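Search the archive
Enter keywords
Go

Re: Prestorau open day — who went?
From: Natnael Tefera
To: the list

> On the open day at Prestorau, Saron Assefa wrote:
>
> I couldn't get there in April, so I'd love to hear from someone who
> did. Their flyer says the Arkow cell "handles everyday kitchen items
> with no programming." Gemechu is keen on one for our tea room trial
> and wants us to put our name down before the intro price ends. Is it
> as good as they make out? And did they show it on real cups?
>
> Saron

Saron,

I went, with Ayana. We stayed for both sessions and I'll give you my view, which is cooler than Gemechu's. Ayana liked it more than I did and can speak for herself.

The short answer to your last question is no, not while we were there. The first session was a talk with slides, and most of what they showed was in simulation on the big screen. The real arm was in the next room behind a rope, and a fellow named Henok Tufa drove it through a wave and a stretch for the kids. He was good with the kids. When I asked if it could pick something up he said the gripper was "being recalibrated" and that we should watch the screen.

So we watched the screen. The task was two cups on a table, and you were meant to call out a colour and have the arm go for that one. Somebody called purple. I grabbed the picture from the handout they put on their site.

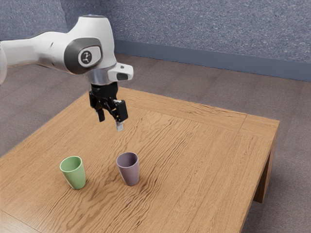

Cup task in the simulator, green and purple cups, gripper open.

My trouble with it is how kind the set-up is. Two cups, both upright, a good gap between them, plain matte sides, and nothing else on the table to bump into. Our tea room has mugs with handles, mugs inside other mugs, spoons left standing in them and a puddle under the lot. I asked what happens if a cup is lying on its side and was told that was "on the roadmap."

They also said the arm had done 2000 runs of this task and missed 353. I'd give them credit for putting the number up at all, except that every one of those runs was simulated. When Ayana asked how many had been done on the real arm, the answer was 30, and they didn't have the misses for those handy. I'd want that figure before any other. A cup in a simulator weighs whatever you tell it to weigh, and it's never got dish soap on it.

To be fair, a few things were decent. The wood grain and the shadows looked good, if you care about that (I don't, much, but they claim it helps the vision side). The woman from Moges who wrote the colour part answered questions straight and told us it gets muddled under warm lights. And the coffee was free.

The second session was the sales one. Masel is doing the installs and they want a deposit up front, with the service plan on top. I asked if we could bring in a box of our own mugs and try them on the real arm before paying anything. They said they'd get back to me. They haven't.

I'm not against the idea. Henok seemed to know his stuff, and maybe the gripper really was out of whack that afternoon. But we'd be signing up on the strength of a talk and a rope, and I don't see the rush. Let the intro price go. If it works they'll still want to sell us one in the spring.

Gemechu, if you have seen it lift an actual mug, please tell us where and when, and I'll happily eat my words.

Saron, I've got the handout and my notes if you want them. The notes are mostly arrows.

Natnael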